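Tornell Opens Registration for Bedroom Tidying and Garment Folding Course

FOR IMMEDIATE RELEASE
Friday, April 26, 2024

Tornell, a provider of household skills training, has opened registration for Riduno, a short course in sorting and folding clothes at home. The course consists of 18 sessions and uses the bed as the main work surface. It is open to private households and to staff of residential care and student housing operators.

Riduno replaces the table-based course that Tornell closed in December. Exit forms from that course showed that 62 percent of participants did not own a table large enough to lay out a pair of adult trousers at full length. The sequence was rewritten so that each fold can be completed on a made bed, with the comforter or duvet left in place.

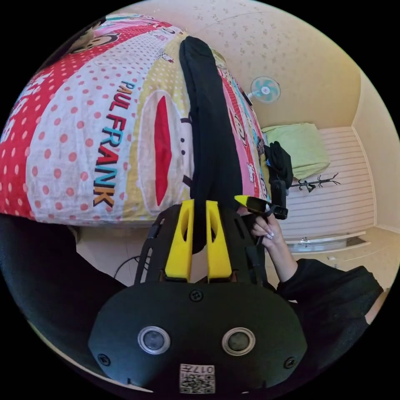 The method has four stages: clearing, sorting, laying out and folding. In the clearing stage, pillows and loose items are moved off the bed and the cover is pulled flat to the corners. Sorting is done by garment length, with short items such as socks placed nearest the foot of the bed. Color is not used as a sorting criterion.

Long garments are laid out one at a time. The waistband is placed first, the legs are brought together along the inside seam, and the fabric is smoothed toward the hem before the first fold is made. Printed bedding is permitted. Participants working with dark clothing are advised to keep a light or patterned cover on the bed, where the outline of the garment is easier to follow.

"Most folding instructions start with a clear, hard surface at waist height," said Kelechi Akpan, course lead at Tornell. "A mattress is lower and softer, and the cover moves with the garment. The steps had to be written again for those conditions."

Course materials were prepared by Antoniuk and include a printed guide of 80 pages. Storage sections cover drawers, open shelves and under-bed boxes.
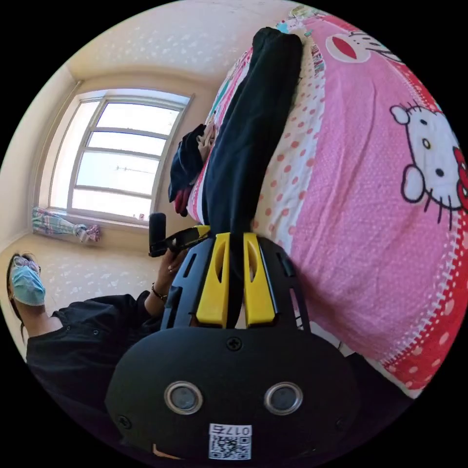
Dark clothing laid out on a pink Hello Kitty duvet.

A total of 929 participants completed the earlier course. They may join Riduno at the reduced rate and can skip the two introductory sessions. Registration for housing operators is handled by Judlow, which also schedules on-site sessions.

Participants supply their own bedding and clothing. No special equipment is required.

Media contact: Wenceslao Pacheco, Tornell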